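Diagnosing dropped cups on the Orkura two-finger gripper

Applies to the Orkura handheld and arm-mounted versions with printed fingers. The procedure covers one fault: the grip closes, the lift starts, and the cup slides out or tips. At Ondham this was logged 12 times in 50 lifts before the fingers were replaced.

Before you start

Turn off motor power and wait for the status light to go out. The fingers can still close under spring load – keep your own fingers out of the gap until the lock pin is in.

Step 1. Inspect the fingers

Open the gripper fully and check the inner edges of both fingers. Look for ragged or chipped profiles, scuffs and uneven patches on the contact faces. Check the ridged pad area under a lamp held at a low angle. Remove any wire ends or debris near the finger base.

Step 2. Set up the test

Place one cup upright on a plain white surface, well beyond the fingertips, with the gripper open. Use a cup with slightly uneven walls. A perfectly flat-sided block will hide a worn pad.
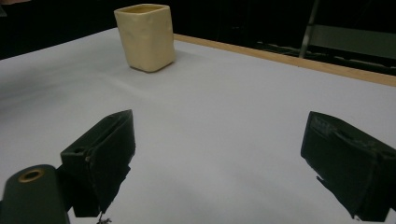
Step 3. Run the lifts

Restore power. Close on the cup at the default force and lift 5 cm. Hold for 18 seconds, lower, release. Repeat five times without touching the force setting, and note which side the cup slips toward.

Step 4. Read the result

Slip toward the same side each time: replace the finger on that side. Slip in both directions: replace the pair. No slip: check the force calibration as described in the Granell controller notes.

Do not file down a chipped edge. Hicham Alaoui tried this in October and the finger split at the next closing.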